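How do you teach a robot to take a computer apart?

When a computer gets too old to be useful, it still has good things inside it. There is copper in the wires, a tiny bit of gold on some of the connectors, and lots of steel and aluminium in the case. If somebody takes the computer apart carefully, most of this can be used again. If it all goes into a crusher, the materials get mixed up and are much harder to separate.

Taking computers apart is slow work, and most of it is done by hand. The Badley project wanted to find out whether a robot could learn to do some of it.

Why is it hard for a robot?

Robots are very good at doing the same thing over and over again. In a car factory, a robot arm can put a weld in the same place all day long, because every car door arrives in the same position.

Old computers are different. One might have its hard drive at the top and another might have it at the bottom. Some drives are held in with screws. Others sit in a plastic holder, called a carrier, that has to be squeezed or pulled in just the right way. There are cables in the way too. You can't write one list of moves that works for all of them.

Learning by being shown

Think about how you learned to tie your shoelaces. You probably didn't read a list of instructions. A grown-up held the laces and showed you, and then you had a go.

The researchers used the same idea. It is called learning from demonstration. A person guides the robot's gripper (the part that holds things, like a hand) through the whole job. A small camera near the gripper records what the job looks like from close up. At the same time, the computer writes down how the gripper moved and how wide open it was.

One recording of one job is called a demonstration. The Badley team collected 611 of them, using several kinds of desktop computer. They then looked through them all and threw out the ones where something had gone wrong with the recording. That left 564.

What happens to the recordings?

The recordings go into a learning program, which the team named Vostow. Vostow looks at a picture from the camera and guesses which way the gripper should move next. Then it checks its guess against what the person did. At the start its guesses are terrible. Each time it gets one wrong, it changes itself a little, and after many thousands of tries the guesses get closer.

Vostow doesn't know what a hard drive is in the way that you do. It has no idea that photos or games might be stored on one. It has found patterns, such as "when the picture looks like this, move forward a bit and close".

Was it any good?

To find out, the team gave the robot 76 tries at removing a drive carrier. It had to do these by itself, with nobody guiding it. It managed 61 of them.

The other 15 tries were useful as well. In most of them the gripper closed too early and missed the edge of the carrier. In a few, a cable got caught between the fingers and the robot had to be stopped. The team now wants to record more demonstrations with cables in awkward places, so that Vostow can learn what to do about them.

They also tried a computer that Vostow had never met before. It did much worse on that one. This is a common problem in robot research. A robot can get good at the things it has practised and still be stuck when something new turns up. People are much better at this. If you have opened one kind of lunch box, you can usually work out the next one.

Words to know

Carrier: a holder that a hard drive sits in.
Demonstration: a recording of a person showing a robot how to do a job.
Gripper: the part of a robot that takes hold of things.
Motherboard: the big flat board inside a computer that the other parts connect to.

Something to try

Ask a friend to close their eyes and hold out one hand. Gently guide the hand so that it picks up a pencil and puts it in a cup. Do this three times, then see if your friend can do it alone. Now move the cup a little to one side and try again. Your friend has the same trouble that Vostow had with the new computer.

Please don't open a computer at home without an adult. Some parts have sharp edges, and the power supply can hold electricity even after it has been unplugged.

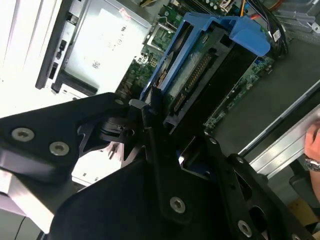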